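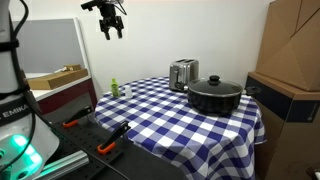 Loubna Ashour
Contributing columnist

Every September the family dinner comes back into fashion. Schools send home flyers, the supermarket puts up a banner, and parents in Drundley are told that eating together will fix grades, manners and sleep. I have my doubts.

The claim usually goes like this: families who eat together have happier kids. Maybe so. Families who can eat together also tend to have two parents home by six, and I'd like to know which part is doing the work. The flyer my son brought home didn't ask. 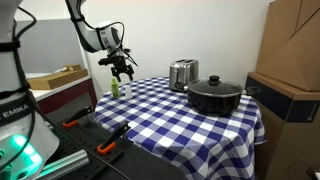

What bothers me more is how much of the advice is about staging. We are supposed to light candles, put the phones in a basket, make an occasion of it. A checkered cloth hanging down toward the floor, like the one here, is very nice. It also has to be washed, and I can guess who will be washing it.

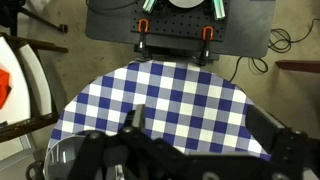
My neighbor Othmane Belhaj works nights and has breakfast with his daughters instead. By the rules of the campaign he scores zero. Give him a round table under blue and white gingham and he would still be leaving for work at five. Those girls talk to him more than mine talk to me, and we eat at seven sharp.

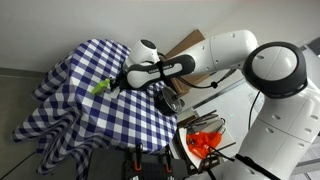 Blue-and-white checks on the table.

I'm told the district wants 400 families to sign a dinner pledge by spring. I won't be one of them. If the people behind it have money to spend, they could ask local employers why shift schedules still come out 2 days ahead. Until somebody does, we'll go on eating when we can, sometimes in front of the television.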